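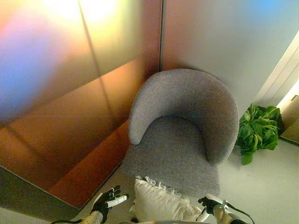
Clirnton furnished rental plan promises savings, but the math is thin

Renters in Clirnton will be able to lease a furnished apartment by the month starting in June, under a plan from the property firm Zepeda that has been welcomed by the city as an answer to high moving costs. Whether it answers much of anything depends on which page of the brochure you read.

The firm says it will set aside 200 apartments in the old mill district, each one supplied with a bed, a sofa or armchair, a table, lamps and basic kitchen goods. Tenants sign for as little as one month and leave the furniture behind when they go. Rent for a one-bedroom is listed at $2,215 a month, which the company calls "all in."

It is not all in. A note on the last page of the brochure says electricity is billed separately, as is parking. There is also a monthly furniture care charge of $100, which covers what the firm describes as normal wear. Stains, scratches and pet damage are not normal wear. What counts as a scratch is left to the inspector who walks through the apartment on moving day, and the inspector works for Zepeda.

The company's main claim is that a furnished lease is 33 percent cheaper than renting an empty apartment and filling it yourself. A spokesperson said the figure came from an internal study of first-year costs. Asked for a copy, the spokesperson said the study was not being released but that the result was "very much in line with what people tell us."

The brochure does give a hint at how the number was reached. The comparison assumes that a tenant buys every item new, pays for delivery on each one, and throws all of it out after a single year. Few renters live that way. Many bring a couch from a parent's basement, buy a table secondhand and keep the same bed through three or four moves. For them the savings shrink fast, and for anyone who stays longer than a year the furniture charge keeps coming long after a used armchair would have paid for itself.

City officials have been less curious. A statement from the Clirnton housing office praised the plan as "flexible living for a changing workforce" and repeated the 33 percent claim without saying where it came from. The office said it had not checked the figure and did not plan to. It also confirmed that the city agreed last winter to cut permit fees for the project, though it would not say by how much while the paperwork is being finished.

There are people the plan could suit. Traveling nurses, workers on short contracts and families waiting on a house repair often pay hotel rates for months at a time, and a one-month lease with a real kitchen would be a clear step up. The hospital has said for years that it loses temporary staff because they can't find a place to stay. If the apartments go to people like that, the complaints may turn out to be small ones.

Nothing in the agreement says they will, though. The leases are open to anyone, including companies that rent in bulk, and the firm would not rule out letting whole floors to a single business. Tenant groups point out that the mill district apartments were on the regular market until recently, with ordinary yearly leases and lower rents. Turning them into short-stay units takes them away from people who want to settle in.

Neighboring Jesstead has been through a version of this. A rival firm, Bakar, opened a furnished building there three years ago with much the same language about flexibility. The building filled up, but the one-month leases were dropped after the second winter, and the shortest term on offer now is six months. The furniture charge stayed. Bakar said the change was made in response to demand and that most tenants were happy with it.

Zepeda says its own one-month option is here to stay. The sample lease allows the company to change the minimum term with 30 days' notice - a clause the spokesperson called standard.

Tenants thinking of signing would do well to ask for the inspection checklist before they move in, and to take their own pictures of every chair, wall and countertop on the first day. The checklist is not part of the lease packet. The leasing office said it can be sent by email on request, and that it was still being put together.

Applications open next month. The application fee had not been set when this item was posted.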